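Notes from the Arncombe Garden Exchange
August 8, 2022

Your tools deserve a rest day too

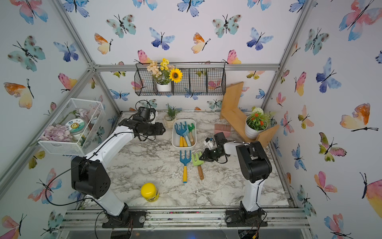 Why I am going on about this in the middle of summer

Most people save their tool care for the very end of the season, when the beans are pulled and the hoses are coiled up and there is nothing left to do but stand in the garage and feel guilty. I did it that way for years, and I can tell you exactly how it went. I would put everything away dirty in October, promise myself a nice long afternoon with the oil can, and then find the whole lot in April with orange freckles all over it and soil baked on like pie crust.

So these days I do it in August. The first rush is over, the squash can look after itself (it does, whether you want it to or not), and it's too hot after lunch to do anything sensible out in the beds. A bucket of water in the shade and an hour on an upturned crate suits me very well. If you've got a porch, even better!

Starting with the hand trowels

Trowels and hand forks get the worst treatment of anything we own, so they go first. Knock off whatever will come off dry, then go at the rest with a stiff brush and warm water. I used to add dish soap and I've mostly stopped, except when there's sap or something sticky on the blade. Dry them right away with an old towel, and don't leave them in the sun to finish the job while you wander off to look at the tomatoes, which is what I did in July and came back to a nice fresh bloom of rust along the neck of my favorite.

Light rust comes off with steel wool and a little patience. For the heavier stuff I soak the metal end overnight in plain white vinegar, keeping the handle well out of it, and then scrub, rinse, and dry. A good many of you have asked whether this hurts the metal. Overnight has never done mine any harm, but I did once forget a cultivator for the better part of a week and it came out looking gray and sorry for itself. It still works. I just wouldn't take it visiting.

When the metal is clean and dry, wipe it over with a rag that has a few drops of oil on it. Boiled linseed is lovely on the handles but slow to dry, and please, please lay those rags out flat outdoors until they're stiff before you throw them away. A wadded-up linseed rag can heat up and catch fire all by itself. My neighbor across the road lost a good wheelbarrow and half a fence that way.

Pruners, which are fussier

Pruners want a bit more thought. Take them apart if you can, and lay the pieces down in the order they came off, on something pale so the spring doesn't vanish. I'm speaking as a woman who has crawled across a gravel driveway with a magnet on a string.

Sharpen only the beveled side of the blade. The flat side just gets a light pass at the end to take off the burr. Follow the angle that's already there, work in one direction, and stop sooner than you think you ought to. If you've been cutting anything that looked diseased, wipe the blades with rubbing alcohol before you put them away, and between plants while you're working, too.

Rawan Mahasneh wrote in after the last issue to say that she keeps a spray bottle clipped to her belt for just this, and that she hasn't had trouble with her roses spreading spots to one another since she started. She also sent a long and very funny account of mistaking that bottle for her drinking water, which I have promised not to print in full. She's fine. Label your bottles!

Shovels and hoes

A hoe with an edge on it is a different animal from a hoe without one, and I think half the people who say they hate hoeing have only ever used a dull one. An ordinary mill file will do. Clamp the head if you have a vise, or have somebody lean on the handle for you if you don't, and push the file away from you along the bevel. Wear gloves and something over your eyes.

Shovels need less. I take the nicks out and leave it there, as a very sharp shovel dulls the first time it meets a stone, and we have plenty of those up at the Skamport Road plots. While you have the shovel in your hands, run your palm (gloved, again) down the handle and feel for splinters. Sand the rough places, rub in some oil, let it sit, and rub in a little more the next day.

Handles that have worked loose in the socket are another matter. I know the old trick of standing the tool in a bucket of water so the wood swells, and it does tighten things up for an afternoon, but the wood shrinks back as it dries and you're worse off than you started. Replace the wedge or the rivet, or bring it along to the swap and let one of the handier people have a look.

Where to keep it all

I've gone back and forth on this. For a while I kept everything in a big bucket of sand, and I loved it until the sand got damp. Hooks on a wall have served me best, with the small things in a shallow tray where I can see them. Whatever you choose, keep it dry and off the concrete. My trays get tipped out and brushed every so often, because a surprising amount of soil rides in on tools I could have sworn were clean.

The swap

Our late-summer swap is coming up, and Austra Šimkus has kindly offered her barn at the far end of Flillard Lane again. Last year we had 44 households and I believe every single one of them went home with a zucchini. There will be a sharpening bench, open from the start until the files give out, and the cost is $6 for the first tool and nothing at all after that. Children's tools are always free.

We have 13 folding tables promised and could happily use a few more. If you can lend one, put your name on the underside in tape or marker, as two went home with the wrong people last time – one is still in my hallway, with a green top and a wobbly leg, and I'd love to see it back where it belongs.

Please bring your own gloves, plus any spare pots, bulbs, or divided perennials you'd like to pass on. Label them if you know what they are. If you don't, write "surprise" on them and somebody will take them home anyway. The daylilies from last year's surprise box came up a very handsome dark red along my side fence, so if those were yours, thank you, and I have plenty to give back.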